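Spent the evening reading up on Vlachou before the trip. A thread, mostly for Špela Stan, who asked why anyone would go.

It's an island. It has 2,822 people, one proper town (Clirkbridge) and a national history that consists largely of other people turning up by mistake.

First came the salt traders, who wanted the next island along. Then monks, who wanted quiet and got the salt traders. Then a garrison of 107 men sent to guard the harbour. The harbour had silted up. They stayed 166 years.

The garrison is why the place is called Clirkbridge. There is no bridge. There was a plan for one, and a tax for one, and the tax did very well.

Highest point: Mount Clastalus, 857 metres. The old guidebook calls it "a gentle stroll". The old guidebook was written by Velimir Babić, who by his own account went up on a mule.

Languages: two official ones, plus a third that everyone speaks. Road signs are in the first two.

Economy: salt, sheep, ferry tickets. In a bad year the ferry tickets carry the sheep.

The north coast is called Vidano and has been trying to become a separate country since before my gran was born. It has a flag, an anthem and a post office that opens at 10 in the morning if the weather's decent. I've heard the anthem. It goes on a bit.

Food is mostly mutton. There's a pudding as well – also, faintly, mutton.

Best time to go is September, when the wind drops and the ferry runs on the days it says it will. I'm told the rest of the year it's more of a suggestion.

So no, Špela, there's no beach bar. There's a beach, and there's a bar, and there's a mountain between them.

Going anyway. Will report back on the pudding.

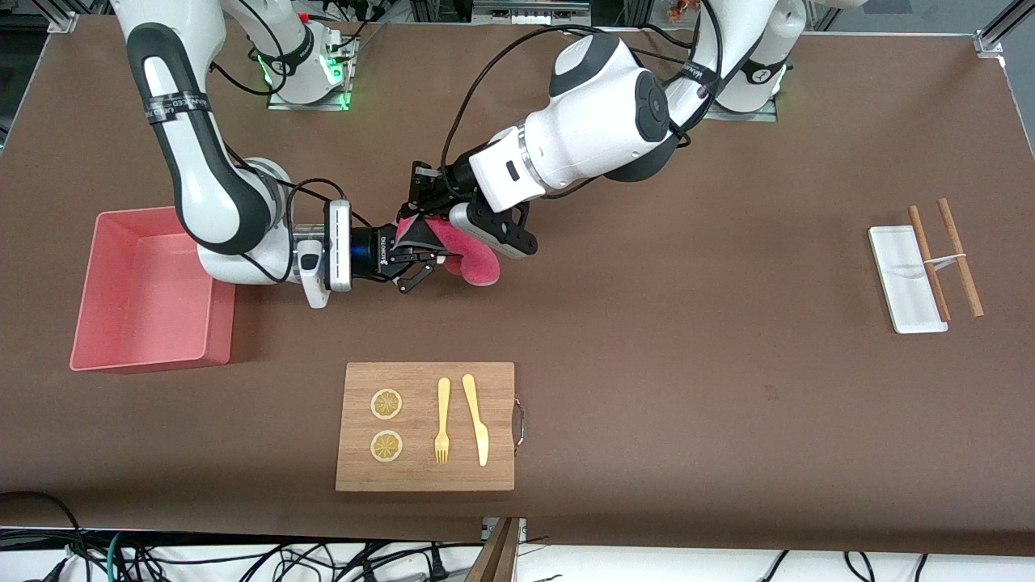 Page last changed: September, 10.40 pm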